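Mind the Tape
Good manners for people who work near robot arms

I used to think robot safety was all cages and big red buttons. Then I spent a day with Ertuğrul Bayram, who wrote the house rules at Derkbridge, and we mostly talked about plates.
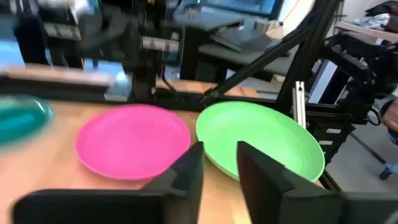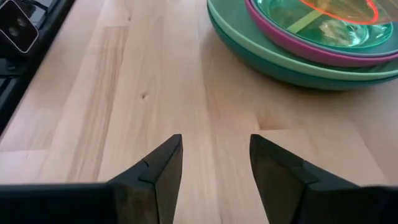
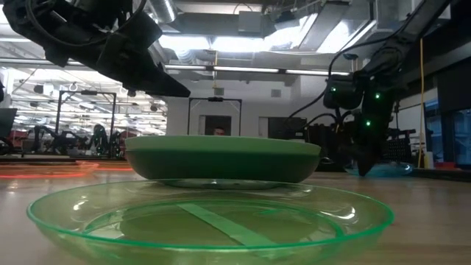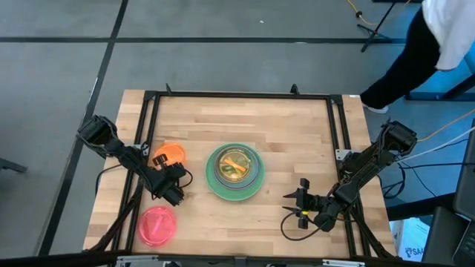 Dishes and robot arms, Derkbridge

His rulebook used to run to 60 pages and he's got it down to 8, which he's very proud of (he showed me the staple). Rule one is walking speed only. Rule two, my favourite – if you want something off the table, you ask the operator first, even if it's your own lunch!

Every arm gets a check after 200 hours, signed by two people. I asked if that was a bit much. "You haven't seen my handwriting," he said.

Newcomers do three sessions just watching before they touch anything. I managed one and was itching to have a go by teatime. The next version of the rules is due in December, and there's a long argument going on over where people should leave their coffee.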